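Covano Robotics Course: Notes for Session 19, Two Arms and One Planner

January 17, 2024

Okay, so last session we got one arm to move from a home pose to a cube without hitting the table, and a bunch of you wrote to me afterward asking why the planner sometimes takes a scenic route. We'll get there! First I want to add the second arm, because most of the odd behavior makes more sense once there are two of them competing for the same air.

I'm going to keep calling the planner Endlow and the perception node Melia, same as in the repo. Melia looks at the camera stream and gives you a list of cubes, each with a color, a position and a confidence. Endlow takes that list plus a goal and hands back joint trajectories. Everything in between (who goes first, who waits, who holds what) is the coordinator, and that's the part you'll be writing.

The example I'll use all the way through is the handoff state. One gripper is closed on the red cube and holding it up over the paper, the other one is open over by the orange cube, and the two grippers point toward each other with only a small gap between them.

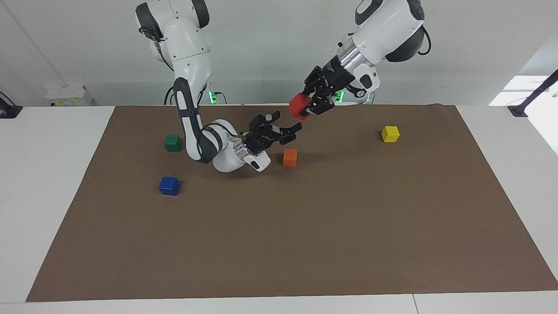
Why not just lock the whole workspace while one arm moves, it would be so much easier to debug? I got that in the comments on the draft of these notes and I think it's a fair question. You can do that, and for your first version please do! A single lock is maybe ten lines of code. The trouble is that in the handoff state neither arm can finish its job without going into the shared zone, so if your lock only gets released at the end of a task, you've built yourself a deadlock. I've done it more than once. The arms just sit there being very polite to each other.

What I do now is lock smaller volumes. The space over the paper gets sliced into boxes, and each arm has to reserve the boxes its next trajectory segment passes through before it's allowed to start. When the segment is done, the boxes go back in the pool. Two rules that you really want in there from day one:

Reserve all the boxes for a segment at once, or none of them. If you grab them one at a time you're back to the deadlock.

A held cube counts as part of the arm. When the gripper closes, attach the cube's shape to the gripper link in the collision model, and when it opens, detach it. Forget the attach step and Endlow will happily plan the red cube straight through the other arm's fingers.

Now, perception. Melia has no idea what a gripper is holding. It sees a red blob and reports a red cube at some position, and if you feed that in as a table object you get a phantom obstacle floating right where your own gripper is. Everything looks blocked and the planner returns error 22 (start state in collision), which sends people off hunting through their joint limits for an hour. Check your held list first. If a cube is marked as held, throw away the camera's version and compute its position from the arm's own joints.

The other thing is viewpoint. The yellow cube and the green cube swap sides depending on which camera you're reading from, and so do the arms, so never write "left" or "right" in your coordinator code. Name the arms by their ID and do every comparison in the table frame. I let a "left" sneak into a config file last year and spent a whole evening on it. 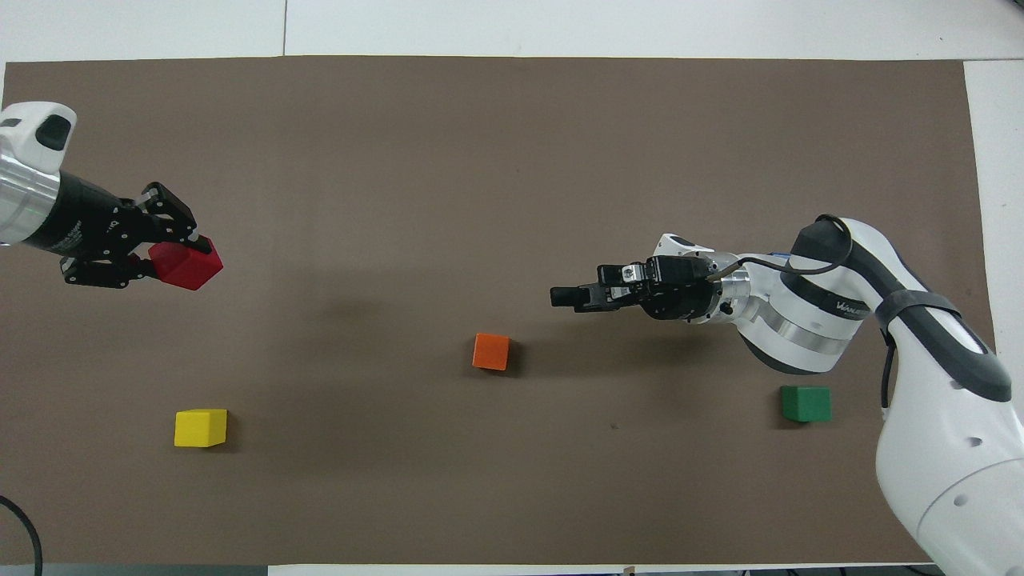
And that brings me back to the scenic routes. Endlow samples random joint poses, so the first path it finds is rarely a pretty one. Give it a fixed seed while you're debugging (I use 3595, no deep meaning there) and turn on the smoothing pass with 20 iterations. If the path is still strange after that, print the reserved boxes. Very often the arm is going the long way around a box somebody forgot to release.

For next time: get the box reservations working in the Damasceno simulator with the four-cube layout, then add the held list. Please log every reserve and release with a timestamp, I'll ask to see it. The real arms open up for booking in February, and you need a clean simulator run before you can book a slot.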